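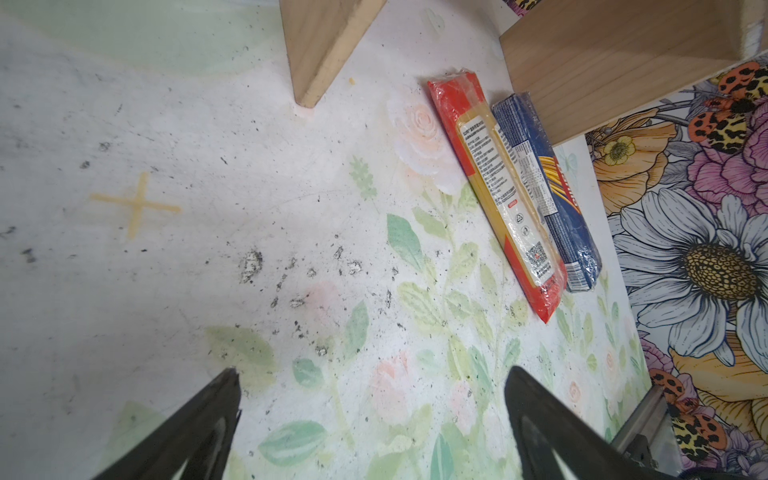
Ximena Bautista asked, on reading an earlier version of this section, why it spent two pages on teaching and one line on stopping. The stop now comes first. The rest has been shortened in her honour.

4.3 Teaching a pick by remote control

Before you start, find the red stop button on the Umport hand controller and press it. The arm should sag very slightly and sulk. Twist the button to release it. If the arm did neither, go back to 4.1.

1. Lay out the packets as they will lie in real use. Spaghetti in film is a fair first subject: long, slippery and cheap to replace.

2. Switch on the wrist camera and check that you can see both fingertips and the packet you mean to pick. If you can see only one fingertip, the camera bracket has slipped. See 2.6.

3. Set the speed dial to 3. Higher numbers exist for people who have already broken something and learned from it.

4. Press RECORD and wait for the second beep. The first beep means the Istier software has heard you. The second means it is listening.

5. Bring the open fingers down over the middle of the packet, one on each long side. Stop when the tips are just clear of the table.

6. Squeeze the trigger slowly until the packet is held. Film crackles well before it is gripped, so go by the force reading and leave your ears out of it.

7. Lift straight up, move to the drop point, lower, open. Press RECORD again.

Note: Hesitation is recorded too. If you hover for ten seconds wondering about lunch, the robot will learn to hover for ten seconds, with no lunch to show for it. Delete the take and do another.

Note: Move the packet a little between takes. A set of 27 good takes with some variety will serve you better than 400 of the same one.

CAUTION: Do not guide the arm by hand while the remote is live. It will obey both of you, briefly.

CAUTION: Keep the trigger below 590 on the force scale for dry pasta. Above that you are making soup ingredients.

8. Play back one take at half speed with a finger on the stop button. If the arm drifts to one side, run the Zelonby alignment in 3.2 and record the set again. Old takes cannot be corrected afterwards, however politely the menu offers.

Teaching by hand, with the remote unplugged, is covered in 4.4.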